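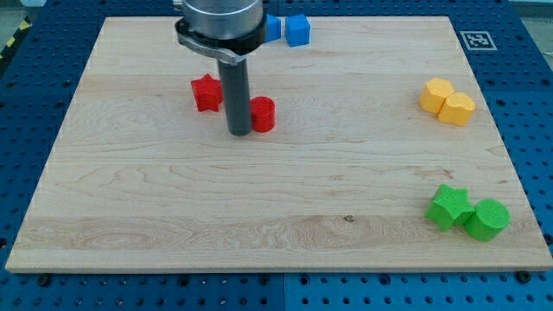 Finishing a Maple Cutting Board with Oil and Wax
Stepan Panasiuk

Scope

This procedure covers a new edge-grain or face-grain maple board that has been glued, flattened and cut to size. It also works for an old board that has been sanded back to bare wood. End-grain boards take far more oil and need a longer soak, covered in a separate section near the end.

The finish is food-grade mineral oil followed by a mix of mineral oil and beeswax. It does not form a film, so it cannot chip or peel. It does wear off and has to be renewed.

Materials

Sandpaper in 80, 120, 150, 180 and 220 grit
Sanding block with a cork or felt face
Food-grade mineral oil, one pint
Beeswax, pellets or grated
Clean cotton rags, no lint
Spray bottle with plain water
Double boiler, or a steel can set in a pan of water
Kitchen scale
Pencil

Mineral oil sold for sharpening stones or machinery is not the same product. Check that the label says food grade. Do not use olive, corn or sunflower oil, which can turn rancid in the wood.

Step 1. Check the board

Lay a straightedge across the board in both directions and on both diagonals. A gap of 1/64 inch can be sanded out. More than that calls for a hand plane or a drum sander before going further.

Look at every glue line under a low side light. Dried glue on the surface blocks oil and shows up as a pale patch after the first coat. Scrape it off with a card scraper. Small tight knots can stay. A knot that moves under a fingernail, or has an open crack beside it, will hold food and should be filled with clear epoxy and left to cure for the time given on the package.

Figured maple tears easily. If the grain ripples or changes direction, do not plane it unless the iron is freshly sharpened. Scraping is safer.

Step 2. Sand

Start at 80 grit only if there are plane tracks or saw marks. Otherwise start at 120. Draw light pencil lines across the whole face, sand with the grain until the lines are gone, wipe off the dust, then draw new lines and move to the next grit. Keep the block flat when it passes over the ends. Most rounded edges come from letting the block tip there.

Round over the corners by hand at 150 grit. A radius of 1/8 inch is enough. Sharp corners dent and shed finish first.

If you use a random orbit sander, keep it moving at one inch per second and do not press down. My shop sander is an old Grolness with a tired pad, and it leaves swirl marks at 120 that only show once the oil is on. I finish by hand at 180 and 220 for that reason.

Stop at 220. Finer grits polish the maple and slow the oil.

Step 3. Raise the grain

Mist the board with water on all faces until it is evenly damp. Stand it on edge and let it dry for two hours. The surface will feel rough. Sand lightly with 220, three or four strokes in each place, just enough to take off the raised fibers. Repeat once. A third round makes little difference on hard maple but is worth doing on softer woods.

Skipping this step leaves a board that turns fuzzy the first time it is washed.

Step 4. Oil

Warm the mineral oil to 126 degrees Fahrenheit in the double boiler. Warm oil is thinner and goes in faster. Pour a small pool in the center of the board and spread it with a rag. Cover the faces, edges and ends. The ends will drink more than the rest, so go back to them several times.

Leave the board on a rack or on painter's points so that air reaches both faces. Wait 26 minutes, add oil wherever the surface has gone dull, and wait again. After the second wait, leave the board overnight. Wipe off anything still standing in the morning and apply another coat. Three coats over three days is normal for a board 1 1/2 inches thick.

Always oil both faces, even if only one will be used. A board oiled on one side takes up moisture unevenly and cups.

Step 5. Make and apply the wax

Weigh out four parts mineral oil to one part beeswax. Heat gently until the wax melts. Beeswax melts near 145 degrees, and I hold the pot at 151 to be sure there are no lumps. Do not melt it over an open flame. Pour it into a wide jar and let it cool to a soft paste.

Rub the paste in with a rag, let it stand for an hour, and buff with a clean cloth until it no longer drags. The sheen should be low – if it looks glossy, there is too much wax on it.

End-grain boards

Use the same schedule but expect up to six coats of oil. Set the board in a shallow tray and flood the top until oil starts to show on the underside.

Upkeep

Wash by hand, dry at once, and stand on edge. Never put it in a dishwasher. Add oil when water no longer beads, monthly in a busy kitchen. In heated rooms, from November on, check it more often.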